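Print this story | E-mail this story

The Allowance

Fulvio Serra assessed water loss for Plutico, which held the contract for every meter in Stoltville. His job was to account for the difference between what left the reservoir and what customers paid for. In November the difference was 900 gallons a day, and all of it fell on one street.

Grallent Street had 20 houses. Serra closed the valve at the lower end at 2 a.m. and listened to the main through a steel rod. A leak makes a steady hiss. He heard a low pulse, repeated at intervals of 40 seconds, and wrote down the interval.

The pipe was cast iron and had been in the ground for 80 years. The allowance for pipe of that age was printed in a table. The loss exceeded the allowance by a factor of three.

He went house to house the next morning. At the fourth door a man named Samir let him in and said the meter was behind the bedroom wall. Serra asked whether he had noticed any change in pressure. Samir said the pressure was fine but the house had been sleeping badly. 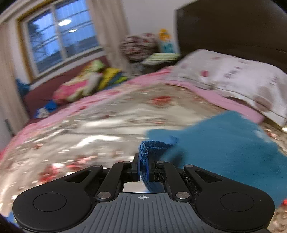 The bedroom on Grallent Street.

Serra put the rod against the wall. The pulse was louder. He moved it to the floor, where it was louder again, and then to the leg of the bed, where it stopped.

"It does that," Samir said. "It stops if you pay attention to it."

"Pipes don't respond to attention."

"My mother said it was breathing. She lived here before me. She left the tap open a little at night so it wouldn't have to work so hard."

Serra asked how far open. Samir showed him with two fingers. Serra measured the gap, converted it to a flow rate, and got 45 gallons a day. He multiplied by the number of houses and looked at the result for some time.

"Do your neighbors do this?"

"Everyone does. You were told when you moved in."

The meters on the street were an old pattern that did not register a flow that small. Replacing them would cost more than the water. There was a form for this, and it had a box for the cause of loss. The choices were leak, theft, fire service and other.

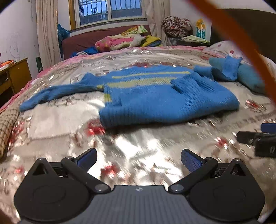
The Second Night

Serra returned at 2 a.m. and asked the residents to shut their taps. They did so without argument. He set the rod on the main and started his watch.

The pulse came at 40 seconds, then at 35, then at 28. At 20 it had become uneven. A dog began barking at the top of the street, and lights came on in several of the houses. Samir stood on the curb in his coat and said nothing.

Serra let it run for one more minute. Then he walked up to the fourth house, went in by the open door, and turned the kitchen tap until the gap was two fingers wide on the handle.

He marked the box for fire service. The table of allowances was revised in the spring.

We use cookies to remember your reading preferences. Accept | Settings

Contact the editors | Copyright, all rights reserved | Back to top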